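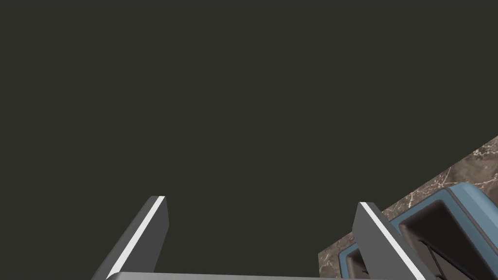
Retroactive dates, and what happened to mine

6 February 2024

My errors and omissions policy renews every year on the first of the month, and this year I moved it from one carrier to another. I run a one-person land surveying practice in Jenport. The policy is small and the work is mostly lot surveys, topographic sheets for architects and the occasional easement description. I am writing up the change of carrier while the paperwork is still on the desk, mainly so that I can find it again.

Professional liability for people like me is nearly always sold on a claims-made basis. The policy that responds is the one in force when the claim is made against you. My general liability policy works the other way: if a visitor trips over my tripod in 2021 and sues in 2024, the 2021 policy answers. If I set a corner pin in the wrong place in 2021 and the owner finds out this spring, the policy that matters is the one I hold this spring.

Claims-made policies have a second date on them, and it is the one I want to write about. The declarations page carries a retroactive date, sometimes called a prior acts date. Work done before it is outside the policy, whenever the claim comes in. On a first policy the retroactive date is normally the day the policy starts. Each renewal with the same carrier should carry that original date forward, so the amount of past work under cover gets longer every year. This is also why the premium climbs in the early years even if your billings are flat. The carrier is picking up more old work each time.

I had nine years with Galli. The retroactive date on every one of those policies was the same, and I had stopped reading it.

Galli is not a bad carrier. They raised my deductible twice without much explanation, and last September they sent a notice that they would no longer write boundary work for firms with fewer than three licensed staff. They gave plenty of warning and I have no complaint about the notice itself. It did mean I had to go to market for the first time since I opened.

My broker is Giorgia Leone. She sent the application to several carriers and got two quotes that were worth reading. I put them in a spreadsheet with the expiring policy in the first column. The rows, in the order I now think they should go:

Retroactive date
Limit per claim and in aggregate
Whether defense costs come out of the limit
Deductible, and whether it applies to defense costs
Definition of professional services
Extended reporting terms
Exclusions added by endorsement
Premium

In my first version the premium was the top row. It is the easiest one to fill in and it pulls the eye.

The cheaper quote came from Cason. It was $578 a year less than the other one, with a $1,000 deductible that did not apply to defense costs. On those rows it was plainly better. The retroactive date row said "inception." I read that as the inception of my coverage, meaning the start of my first Galli policy. Giorgia read it correctly, as the inception of the Cason policy. Under that wording everything I had surveyed for Galli's whole run would have had no cover at all from the moment I switched, except for anything I could report to Galli before the old policy ended.

She wrote back to Cason and asked for full prior acts, or failing that, for my existing date to be matched. The underwriter wanted three things:

Declarations pages for every prior year, to show there was no gap
Loss runs from Galli
A signed warranty letter saying I knew of no act or circumstance likely to lead to a claim

The declarations pages took me most of a Saturday. I keep job files in Prirnel and it is good at job files, but I had never put the insurance documents in there. Some were in email, some were on paper, and one year was missing. Galli's service desk sent me a copy after I gave them the policy number from the year either side. If you hold a claims-made policy, keep every declarations page in one folder, permanently. They are short documents. The chain of them is your evidence that the date is real.

Loss runs are the carrier's own record of claims and reported matters. You request them in writing, and they carry a valuation date. Underwriters want them recent. Mine came back with no paid claims and one entry I had forgotten, a reported circumstance from a fence dispute where the neighbor's attorney wrote me one letter and then went quiet. It was closed with nothing paid. It still had to be explained, so I wrote two paragraphs and attached the letter.

The warranty letter deserves more care than it usually gets. It is a statement of what you know on the day you sign. If something later turns into a claim and the carrier can show you knew about it when you signed, they can decline it, and the old carrier will say it was reported after their policy ended. Before signing I went through open jobs and the complaints folder with that question in mind. I found one matter I was unsure of. An architect had emailed to say that a floor elevation on my sheet disagreed with the contractor's by more than he was comfortable with. There was no demand for money and no accusation. My view was that the contractor had used a different benchmark, and I still think so.

I reported it to Galli anyway, as a notice of circumstances, while that policy was in force. Most claims-made forms let you do this. If a claim grows out of those facts later, it is treated as if it had been made on the day of the notice. The form wants specifics - who, what job, what the alleged error is, what harm might follow, how you came to know. A vague notice covering all jobs on a list generally will not be accepted. I sent one page with the email and the relevant sheet, and got an acknowledgment with a reference number. The acknowledgment went in the folder with the declarations pages. I then disclosed the same matter to Cason in the warranty letter, and they excluded it by endorsement, as expected. It belongs to Galli now.

Cason agreed to match the old date. The premium went up by a small amount against their first quote and stayed well under the other one. The binder arrived with the correct date. The policy itself arrived later with "inception" on the declarations page again. I caught it only because I had the expiring page next to it. Giorgia had it corrected by endorsement and I have the endorsement. My guess is that the field fills itself in when the policy is issued as new business, but I have not asked.

The other way to handle a change of carrier is to buy an extended reporting period from the old one, usually called a tail. It does not cover new work. It gives you longer to report claims arising from work done before the old policy ended. For someone retiring it is often the only choice. For someone carrying on in practice, a matched date from the new carrier does the same job and usually costs less, provided you never let the new policy lapse. Galli's form allows a short automatic window after nonrenewal without charge, and then a paid option, with the price set as a percentage of the last annual premium. There was a deadline for choosing it. I did not take it, but I waited until Cason's endorsement was in hand before I let the deadline pass.

Two smaller points for anyone doing the same comparison. The definition of professional services in the Cason form names land surveying but says nothing on drone work, which I do a little of, so I asked for it in writing and got a one-line endorsement. And defense costs sit inside the limit on both quotes, as they did under Galli. Paying for them outside the limit was available from the other carrier at a price I decided against this year. I will ask again at renewal.

The spreadsheet is now in Prirnel under its own job number, along with the declarations pages, the loss runs, the warranty letter and both endorsements. I have put a reminder in for September to order fresh loss runs.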